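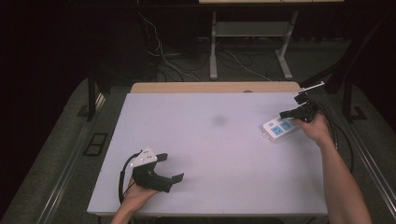
The teaching table at Werkow, with both hand-held grippers out and a power strip on the table.

Bench Technician, Hand-Held Gripper Station (part-time)

We are looking for a patient, handy person to look after one station in our Werkow workshop, the table where our operators show everyday jobs by hand so that the arms next door can learn them. It is a small setup, but it gets used hard, and it deserves somebody who will come to know it well!

You would check the 2 grippers before each shift, clean the jaws, tighten the marker plate, replace tired cables and keep the floor runs tidy (there are plenty of them, and they do wander). You would also wipe down the tabletop, write up faults in the station log, and now and then sit in as an operator yourself — most people find they enjoy that part.

You don't need a degree. If you have fixed bicycles, sewing machines or stage gear, we would love to hear from you. Basic soldering helps a great deal, and Mercedes Huamán, who set up the station in June, will gladly teach you the rest.

Hours are 17 a week, mornings preferred, though we can talk about it. Please write a few lines about something you have repaired to Hervé Cordier, Room 105, by October 5, 2020. Quote job number 51.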